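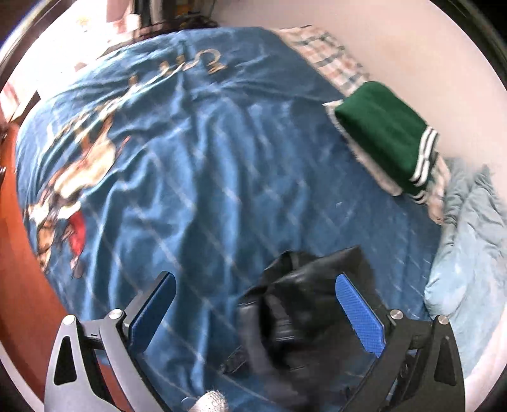 About Urrutia Kettunen

We are a small law office that handles injury and insurance disputes for people, never for insurance companies. If you have spent an evening reading attorney websites, you have probably noticed that they all say the same few things. Aggressive. Compassionate. Proven. We have read those pages too, and we don't believe most of them, so we will try to keep this one to what we can back up.

Who we are

Helmi Kettunen opened the office after nine years on the other side, defending claims for insurers. She reviewed files, took depositions and wrote the letters that explained to injured people why their treatment was "excessive." She is not especially proud of those letters, but she knows how they get written and who signs off on them. She went to a state law school on loans, clerked for a trial judge for a year, and was admitted to practice the following October. She handles litigation and any case where the insurer has stopped returning calls.

Jouko Miettinen runs pre-litigation. He was a claims adjuster before he was a lawyer and went to law school at night. Most of what happens in an injury case happens on his desk: the records requests, the bills that don't match the records, the demand, and the first low offer. He studied accounting as an undergraduate and will argue over a line item of forty dollars if it is wrong. Clients sometimes find this slow. He would say that a demand with a mistake in it is slower.

The Urrutia on the door retired before most of our current clients found us. We kept the name because it is on the lease and people in the neighborhood know it. He does not take cases, and if somebody tells you they can get you a meeting with him, they are selling something.

What we do

Car and truck collisions, falls, dog bites, and disputes with your own insurer over uninsured motorist coverage. Also property claims where the carrier has denied or underpaid for reasons that don't hold up once you read the policy.

We don't do divorces, criminal defense, immigration or medical malpractice. Malpractice cases need money and experts on a scale we don't have, and an office our size that says otherwise should be asked how it plans to pay for them. We can give you names.

About the numbers

Law firms love a big number on the front page. Ours would be 2,273, the files we have opened since the office began. We are not sure what that tells you. Of those, 1,789 ended in some payment to the client, and "some payment" covers everything from a life-changing settlement to a check that barely took care of the emergency room. Another 107 are open as of this writing. The rest closed with no recovery, or the client went elsewhere, or we looked into it and had to say there was no case.

We don't publish our largest settlement. It came out of terrible injuries and a large commercial policy, and it has nothing to do with what your sprained neck is worth. Be careful with any lawyer who gives you a figure in the first phone call. There are no medical records in front of them and they have not seen the policy.

You may also notice we have no awards on this page. Every year we get letters telling us we have been selected for a top attorney list, followed by a price for the plaque. Some honors in this business are earned. A lot of them are invoices.

Fees

We work on contingency, like nearly every injury firm. You will see this advertised as "no fee unless we win," and that is true as far as it goes. Costs are separate. Filing fees, records, expert reports and court reporters get paid by somebody, and with many firms that comes out of your share whether or not you understood it when you signed. Our agreement says in the first paragraph who pays costs if the case loses. (We do.) It also says whether the percentage is taken before or after costs. Ask any firm you talk to that second question and listen to how long the answer takes.

If your claim is small and the other side has already offered a fair amount, we will tell you to take it. A lawyer's percentage can eat up whatever the lawyer adds.

How we keep you informed

Your file lives in a system called Brillia, and you get a login. You can see letters in and out, the bills we have collected, and notes from calls. We resisted this for a while. Client portals are often a way for an office to stop answering its phone, and the one we had before, Divari, was more or less that. Brillia is better, though the password reset is a nuisance and we have complained about it. If you would sooner call, call. A person answers from 8:30 in the morning until 5, and messages left after that are returned the next working day.

We do not use software to put a value on your case. Insurers do, and we have sat through enough sales demos to doubt that copying them is the answer.

Where to find us

Suite 4 in the Wutar Building, 2362 on the street side, second floor. There is an elevator, and parking behind the building is free for two hours. If you can't travel, Jouko will come to you or set up a call.

The first meeting costs nothing. Bring the police report if you have one, any letters from the insurer, and your own policy, including the pages you have never read. Please don't sign a release or give a recorded statement before you have talked to a lawyer, and it doesn't have to be us.

Nothing on this page is legal advice, and reading it does not make us your attorneys. Past results do not predict yours.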